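If the gripper drops what it is holding

Press stop first and keep your hands out until the arm is still. Then check the finger pads for grease. At Susness we lost two bowls in October to a greasy pad - a wipe with a damp cloth cured it. Close the fingers on something soft 11 times before going back to crockery. If it still slips, lower the speed to 8.
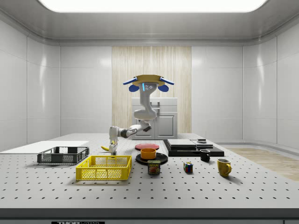
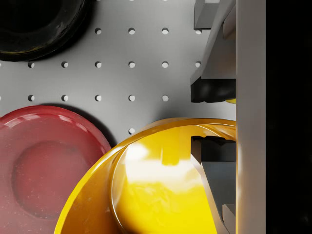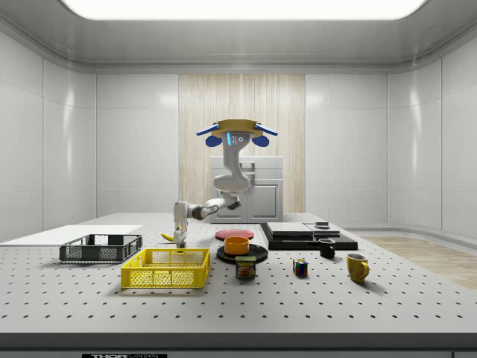

Simulated views: the arm over the table (first and last) and the fingers at the yellow bowl (middle).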